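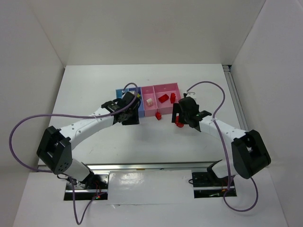
Woltard Sorting Bins

README for the bin sorting set
Maintained by Hanna Sadowski and Skye Tosh

What this is

Woltard is a set of short recordings of small items being put away into open, coloured bins on a table. It covers one kind of household job: you have a handful of odds and ends, a row of compartments, and a list saying what goes where. The set has 394 episodes. Each one comes with its sorting list, a short text instruction and a result sheet.

The bins

The bins stand side by side in a row near the middle of a white tabletop. They are open at the top and have no lids at any point in the set. Colours include a light blue, a darker blue and a pink. One of the pink ones is narrow, so larger items are not assigned to it.

In the notes we call the bins by colour only. Earlier drafts used numbers from left to right, and this caused trouble when the row was put back in a different order. If you find a number in an old note, check it against the sorting list for that episode.

The row is not lined up exactly with the table edge. It was set down by hand at the start of each session and nudged back when it had moved. The angle differs a little between sessions and is not recorded.

The items

All items are small enough to be picked up between two fingers. They are blocky or rounded, mostly in plain colours, and none of them is fragile. The full list is in items.txt, with a name, a main colour and a longest side in millimetres. Danuta Wróbel measured them with callipers on a Monday and again at the end, and the two lists agree except for one eraser that had worn down.

Pale items can be hard to make out inside the pink bin. When a label was in doubt we marked the item "unsure" and did not guess.

Sorting lists

There are 4 lists:

Dudek: sort by colour, matching item to bin where a match exists.
Prisska: sort by size, smallest items in the pink bin.
Vania: sort by use, for example things for writing, things for fastening.
Mixed: a different list for each episode, written out in full.

Mixed accounts for 108 episodes. A further 160 use the Dudek list, and the remaining 126 are divided between Prisska and Vania. The exact division is in lists.csv.

Text instructions

Instructions were written by Yabsira Beyene and Delia Sosa. They are in everyday English and vary in length. Some name every item ("put the yellow cube in the blue bin, then the peg in the pink one") and some leave more to the reader ("tidy these by colour"). Spelling is British. Where an instruction says just "the blue bin", the result sheet says which blue was meant.

Result sheets

Each sheet lists the items, the bin each one should be in, and the bin it ended up in. An item that landed on the table is entered as "out". An item resting across the edge between two bins is entered as "edge" and counted as not sorted. Both were checked by a second person.

Known problems

In places one or more bins are partly hidden from view, and the contents cannot be read from a single still. Use the result sheet for these.
Two item names were swapped in the January sheets (peg and clip). This is corrected in the current version, so please delete older copies.
Some episodes start with an item already in a bin. They carry the note "part filled".

Changes

Current version: corrected the January sheets, added longest sides to items.txt.
Previous version: bin numbers replaced by colours.
First version: Dudek and Mixed lists only.

Questions

Send corrections to Skye Tosh, with the episode name and the line of the result sheet you think is wrong. Questions on the wording of instructions go to Delia Sosa.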